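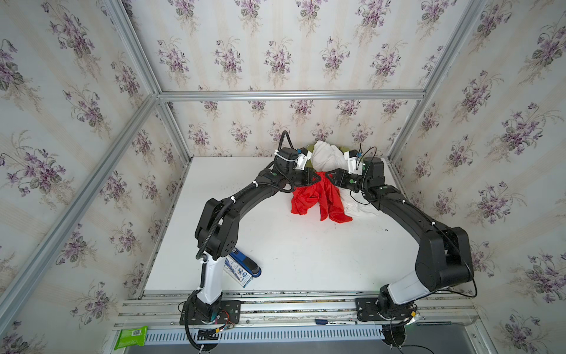

碎花墙纸真的回来了吗？一位卖了半辈子墙纸的人不太信

去年十一月起，我的手机隔几天就会推来一篇讲“碎花墙纸回潮”的文章。标题大同小异，配的都是小花、藤蔓、奶油底色，文末总有一个购买链接。我住的房子里没有墙纸，周围朋友家也没有，所以一直想找个人问问：这股潮到底在哪儿？

受访者在建材市场二楼开墙纸店，店面在楼梯拐角，门口堆着样本册，最上面一本的封皮已经卷了边。她答应聊，条件是不写名字，也不写店名。“写了店名，来的都是问价的同行。”

我们约在下午两点，她说那个钟点市场里最冷清。果然，整个下午进店的只有两拨人，一拨问洗手间在哪儿，另一拨问隔壁卖窗帘的什么时候回来。

“回潮是卖的人说的”

我先把几篇文章给她看。她戴上眼镜，翻得很快，翻到第三篇就把手机还给我。

“回潮，回潮，这个词我听过好几轮了。”她说，“刚开店那几年说欧式回潮，后来说中式回潮，再后来又说素色回潮。每一轮都有人拿着样本册来找我，叫我赶紧备货，晚了就没有了。没有哪一轮真的没有货。”

我问她这一轮有什么不同。她想了想，说问的人确实多了些，尤其是年轻人，进门就掏手机，给她看一张存下来的照片，说要一模一样的。

“问的多，买的呢？”

“买的你就别写了吧。”她笑，过了一会儿又自己讲起来，“买的也有。有的买一卷，贴床头那一面；有的买半卷都不到，拿去包抽屉。从前是一套房一套房地贴，客厅、走廊、三间卧室，师傅要干好几天。现在来一单，师傅还没我搬货的时间长。”

她有一本记账的硬皮本，从头到尾手写。按她翻给我看的那几页，上一个年度全店出货1,187卷，碎花类占多少她没有单独算过，也不打算算。“算出来给谁看？厂家问我，我说卖得还行；同行问我，我说不行。”

这个数字是多是少，我没有概念。她说刚开店时一个旺季就能走掉这么多。我没有办法核实那时候的账，因为那几本账在一次漏水之后扔掉了，她自己也承认人对好日子的记忆会往上飘。

一张报价单

为了弄清楚一面墙究竟要花多少钱，我来之前先找了一家叫Nukstead的网店，报了卧室一面墙的尺寸，对方给的总价是2,054元，写明“含辅料，含上门”。我把报价单给她看，请她逐项挑毛病。

她看单子比看文章认真得多，先看最底下的小字。

“含上门，没写含铲墙。”她用指甲在那行字下面划了一道，“你家墙现在是什么？乳胶漆？刷了几年？有没有起皮？他一样都没问你，就敢报总价。师傅到了你家，拿手一摸，说这个墙不行，要处理，处理另外算。那时候你纸也拆了，胶也调了，你让不让他干？”

我说客服问过墙面是否平整，我答的是平整。

“谁家的墙都答平整。”她说，“我自己家的墙，我原来也觉得平整。晚上开一盏壁灯，从侧面一照，全是波浪。”

她接着看“辅料”一栏。基膜、糯米胶，写了名称，没写牌子，也没写用量。“糯米胶三个字好听，听着像能吃。里面到底是什么，你看检测报告，看报告上的送检样品是哪一批。单写糯米两个字，什么也说明不了。”

那她自己店里的胶呢？我问。她从柜台底下拎出一袋，是一个叫Dravora的牌子。包装上印着一大片叶子，也写了“天然”。我指给她看，她有点不好意思，说这个牌子她用了多年，没有客人回来闹过，仅此而已。“你要我给你证明它天然，我证明不了。我只能说它粘得住，味道不冲。”

我喜欢这个回答，尽管它对买胶的人帮助有限。没有客人回来闹，可能是胶好，也可能是客人嫌麻烦。这一点她也同意。

“损耗”两个字

谈到损耗，她讲得最起劲，中间还站起来展开了一卷样品给我演示。

墙纸上的花是重复的，隔一段出现一次，行内叫花距。两幅纸并排贴，花要对上，就得上下错动，错出来的部分只能裁掉。花越大、重复的间隔越长，裁掉的越多。小碎花好一些，竖着成排的花看上去规矩，对起来反而费眼睛，歪一点就能看出来。

“网上教你算墙纸，拿墙的面积除以一卷的面积，再加一点点。”她说，“这么算的人，最后都要补一卷。补的那一卷跟原来那几卷是不是同一个批次，颜色有没有差，就看运气了。”

正确的算法是按幅数：先用墙的宽度除以纸的宽度，得出要贴几幅；再看一卷的长度，扣掉每一幅要对花的余量，能裁出几幅；最后用前一个数除以后一个数，往上取整。她拿计算器按给我看，按了两遍，第一遍和第二遍差了一卷。她重新看了一眼样品背后的标签，说第一遍把花距看错了。

“你看，我都会算错。”

我提出一个疑问：既然余量说不准，卖纸的人多报一卷，客人也看不出来，这算不算行业里的一笔糊涂账？她没有否认。她说正派一点的店会答应没拆封的整卷可以退，差一点的店就拿“定制”两个字堵你的嘴。问题是很多纸的确要等厂家裁，也的确不好退，真定制和假定制混在一起，外人分不出来。

“你问他三句话。这一款仓库有没有现货？没拆的退不退？退的话运费谁出？他要是三句都答得含含糊糊，你就按不能退来打算。”

自己贴，能不能行

文章里最常见的另一个说法是“小白也能一个人搞定”。说的是背后带胶的那种，撕开就贴。有一家叫Darko的，宣传页上写“一个下午，一面新墙”，底下配了一组前后对比照。

她对自粘纸的态度比我预想的温和。她说自己店里也卖，放在最里面的架子上，租房子的人买得多，“贴柜子、贴桌面，挺好，撕坏了不心疼”。但是贴整面墙，她劝退过不少人。

“一个人贴，上面对齐了，下面歪了；你蹲下去弄下面，上面自己掉下来，粘到你头发上。”她说，“我不是吓唬你，我女儿就这样剪过刘海。”

我问那些一个下午贴完的照片是怎么来的。她说她不知道，也许有人手巧，也许那面墙很小。“照片上没有尺，也没有钟。”

她更担心的是撕下来的时候。自粘纸的胶要抓得住，又要撕得干净，两头都要，总有一头做不到。墙面漆刷得结实，撕下来还好；漆要是劣的，整片跟着走，露出底下的腻子。租房子的人听见“可移除”三个字就放心了，退租那天才发现可移除的是纸，墙也一起移除了。

“宣传页上有没有写？”

“写了。”她把手机屏幕放大给我看，在页面最底下，灰色的字，“建议先于隐蔽处测试”。“人家写了的，你不能说人家骗你。字小一点罢了。”

关于气味和环保

我原以为她会在环保问题上替自己的行当说几句话。她的确说了，说得也很谨慎。

纯纸的、无纺的、带一层塑料膜的，三大类，差别在于透不透气、怕不怕水、贴上去容不容易起缝。纯纸的印花最细，也最娇，手上有汗都会留印子。无纺的好贴，胶可以刷在墙上。带膜的能擦，厨房外面那一小段墙适合用，可是墙里有潮气的话，潮气出不来，时间一长纸背后就会发霉。

“客人问我哪种最环保，我说你少贴一点最环保。”她说，“他们以为我在开玩笑。”

我追问她，贴墙纸和刷漆，究竟哪个味道小。她说各有各的说法，卖漆的说墙纸的胶有问题，卖墙纸的说漆有问题，两家的检测报告都合格。她做不了实验，只能讲自己的习惯：贴完关窗阴干几天，干透了再开窗，等屋子里闻不到什么了再住人。至于闻不到是不是就等于没有，她摇头，说这个要问懂的人。

“我们这行最爱讲‘零’。零甲醛，零添加，零污染。我上学的时候数学不好，可我也知道零是个很难的数。”

我后来查了几份公开挂在网店页面上的检测报告。有的盖章模糊，有的送检的型号和正在卖的型号对不上，还有一份点进去是空白页，显示404。我把这件事告诉她，她问404是什么意思，我解释说就是找不到了。她说：“那倒是老实。”

老房子里的墙

聊到一半，她请我看一段旧纸。那是师傅从一户老房子里揭下来的，淡底子，小朵的花，背面还粘着灰。她一直收在样本柜的抽屉里，偶尔拿出来给嫌花色土气的客人看。

“他们看了都说好看。”她说，“可是你要照着做一卷新的给他们，他们又说土。旧的好看，有一半是旧好看。”

这句话让我想到那些回潮文章。文章里的房间都有高窗、木地板、一把有年头的椅子，墙纸只是其中一样。把同样的花搬到层高很低、灯管发白的卧室里，效果如何，文章里没有照片。我问她有没有见过客人贴完以后失望的。

见过。有一位客人选了底色偏黄的碎花，在店里看觉得温柔，回家贴上，配着白光的吸顶灯，整面墙像旧报纸。客人回来找她，说颜色发错了。她把样本册带到客人家里，贴着墙一比，一模一样。最后换了一个暖一点的灯泡，客人勉强接受。

“那算谁的问题？”

“算灯的。”她说，过了几秒又说，“也算我的，我没问他家什么灯。现在我都问了。”

她给的建议很朴素：把样品要一大块回家，至少要看到两三朵完整的花，用美纹纸粘在墙上，白天看、晚上看，坐着看、躺着看，看够几天再定。样本册上巴掌大的一页没有用，花小的时候秀气，铺满一面墙就密了，有些人看久了会头晕。

大厂和小店

Hostden是她代理过的牌子，合作在几年前结束。说起原因，她讲了一个我听得半信半疑的故事。

厂家要求每家店做一面“整墙样板”，材料打折，人工自理，还要统一的射灯。她做了。半年后那一款停产，厂家让她换新款，材料再打折，人工仍然自理。她换了第二次，第三次没有换。库房里剩下的停产纸，接头对接头铺开，她量过，有503米。

“量它干什么？”

“卖废品的说按长度估个价，我就量了。量完他说纸上有胶膜，不收。”

这个故事我只听到一边。我按Hostden网站上的地址写了邮件，问样板墙的费用怎么分担，停产款怎么处理，等到写完这篇稿子也没有收到回信。没有回信不等于她说的都对，她自己也讲，当年签的合同没仔细看，里面大概写了由店里承担。

那批纸后来的去处很零碎。一部分被幼儿园拿去做手工，一部分垫了搬家的箱子，还有一些被她拿来包自己的账本，我看到的那本硬皮本，外面包的就是它，灰绿色，有细细的叶脉纹。

我问她有没有想过转到网上卖。她说试过，拍照拍不好，颜色在不同的手机上不一样，客人收到了说有色差，她只能退钱。同样的纸，同行的照片比实物好看，反倒没有人退。“我琢磨过为什么，没琢磨明白。可能照片拍得好看，人家觉得是自己家不行。”

潮水的另一种解释

临走之前，我把自己的怀疑讲给她听。我说，我看到的那些文章可能根本不是在报道一股潮流，它们就是潮流本身：厂家出了一批新花样，需要有人讲它流行；讲的人多了，问的人就多了；问的人多了，又可以写一篇，说咨询量上升。从头到尾，真正贴到墙上的纸也许没增加几卷。

她听完说差不多，但有一处她不同意。

“问的人是真的想要。”她说，“他们拿照片给我看的时候，样子是真喜欢。买不买是另外的事，有的没钱，有的房东不让，有的跟家里人商量不拢。你不能因为他没买，就说他被人骗了喜欢。”

我说喜欢也可以是推送推出来的。

“那我年轻时候喜欢的花，还是挂历推出来的呢。”

我没有想好怎么反驳她。不过我还是认为，把“很多人点开看过”写成“很多人家里在用”，中间差的距离很远，写的人应当知道。她对这一点没有意见，只是提醒我，记者也是靠人点开看吃饭的。

问到如果有人看完还是想贴，应该从哪里下手，她说别从整间开始。找一面不靠卫生间、不对着空调的墙，先把旧漆的情况弄清楚，漏过水的地方等修好、干透。纸多留一截，写上批次号，卷好放在柜顶，将来磕了碰了可以补。师傅要找肯先来看墙的，看都不看就报价的，价钱再低也先放一放。插座面板要拆下来再贴，拆之前断电，有的师傅图省事沿着边裁一圈，过一阵子那一圈就翘起来。

她把这些讲完，隔壁卖窗帘的回来了，隔着过道问她晚上吃什么。她让对方等一下，转过来问我家里到底贴不贴。

我说我还没决定，样品可以先拿一块。她剪了很大一块给我，米色底，小蓝花，用绳子扎好，收了我五块钱。样品现在粘在我的卧室墙上，左上角的胶带已经松了。白天看还不错，晚上我还得再看看。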